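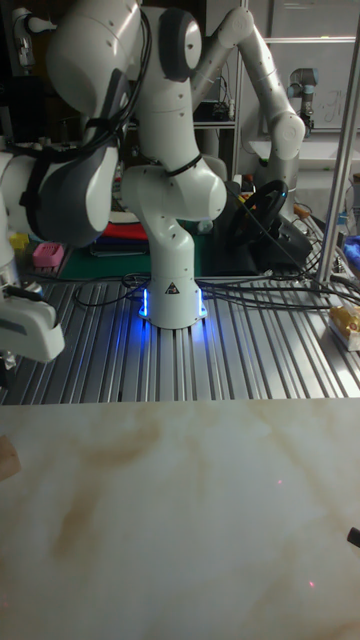

Open Afternoon at the Zelholm Manipulation Lab

The Zelholm lab opened its manipulation bench to members in September. The session ran from 1 p.m. until a little after 4, with a break while the controller logs were copied off. Unathi Ntuli led the demonstration and Frauke Diekmann ran the operator station. These notes cover the bench, the block transfer task and the points raised in discussion.

The bench

The arms are mounted on slotted aluminum table sections. The slots matter more than they appear to on a drawing. A base can be unbolted, moved along the rail and clamped again without drilling, and the lab does this whenever a task needs a different reach. After each move the base position is measured again and the new offset goes into the cell file. Ntuli said most of the errors she has had to trace over the past year came from an offset that was measured correctly and then typed into the wrong field. Skirmont, the cell software used at Zelholm, now refuses to start if the offset file is older than the last recorded mounting change.

The arms in front are white, jointed along their length, with a lit ring at the foot of the base. The work surface is a separate marble-patterned top set in front of the aluminum. Several members asked about the pattern. Zelholm had a plain gray top before this one and found that policies trained on it did poorly on any surface with visual texture. The veined top was put in to make the vision problem less forgiving.

Cable routing took up more of the talk than expected. Cables run along the outside of the links and are strapped at intervals, with enough slack left at each joint for the full range of motion. Too little slack loads the connector at the wrist. Too much and a loop can catch on a neighboring arm. The lab checks slack by driving each joint slowly to both limits after any change. The check takes 9 minutes per arm and is logged.

Block transfer

The main demonstration was a single-arm pick, lift and place with a small wooden block. The motion was slow by factory standards. Diekmann had set the speed limit at 60 percent for the afternoon and left it there throughout. The sequence is a vertical approach, a two-finger close, a short lift, a lateral move and a vertical release. The jaws are parallel, so the block has to be squared to the fingers before the close. A misaligned block will either rotate into place or be pushed out, depending on the friction of the faces.
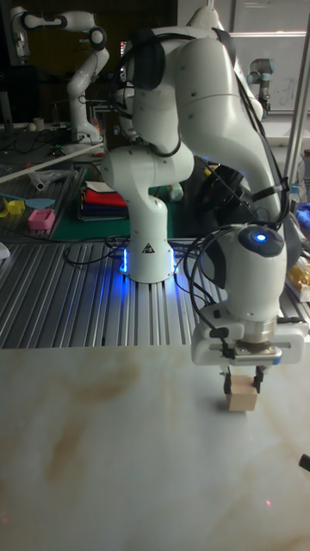

The hold after the lift is deliberate. The controller pauses with the block clear of the surface and compares the finger opening with the value recorded at close. If the opening has changed beyond a set tolerance, the grasp is marked as slipping and the block is put back down. Force at the fingers is kept low for wood. Ntuli noted that a higher setting hides poor alignment, and the lab would like to see the poor alignment in the data.

The current series calls for 1000 transfers, with start and end positions drawn at random inside the shared work area. Positions near the edges are sampled more often, as the wrist has less freedom there. Runs that fail are kept and labeled with a short cause code. There are 7 codes at present. Jodetti, the labeling tool, lets the operator assign one from the keyboard as soon as a run ends.

Diekmann then went through the restart procedure. After a protective stop the operator looks over the table, confirms that the fingers are clear, releases the brakes and brings the arm back to its home pose at reduced speed. The program doesn't resume from the point of interruption. It starts the transfer over from a new draw, and the interrupted run is filed as incomplete. One member objected that this biases the set against long moves, which have more time in which to be interrupted. Ntuli agreed that it could, and said the incomplete runs are kept with their planned endpoints so the effect can be measured later.
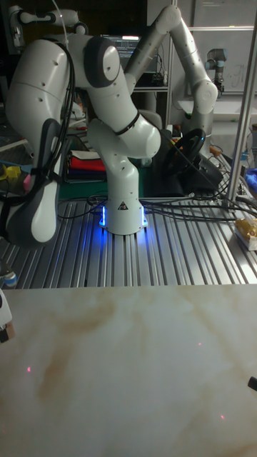

How are arms that share a work area kept from colliding?

Each arm reserves a volume of space before it moves, and the cell software rejects any request that overlaps a volume already held. The reservation is released when the arm reports that it has left the volume. The limits on joint torque act separately and will stop an arm on unexpected contact even if the reservation was wrong.

Notes from the discussion

Members from the Wegener shop asked about calibration drift over a long day. Zelholm runs a touch-off against a fixed reference at start-up and again at midday. The difference between the two readings is stored with the day's runs, and no correction is applied to data already taken.

There was also a question about finger wear. The fingers are replaced on inspection, with no fixed interval. Ntuli would prefer an interval based on cycle count but doesn't yet have enough replacements on record to set one.

Copies of the cause code list and the slack check sheet are available from Frauke Diekmann at the operator station.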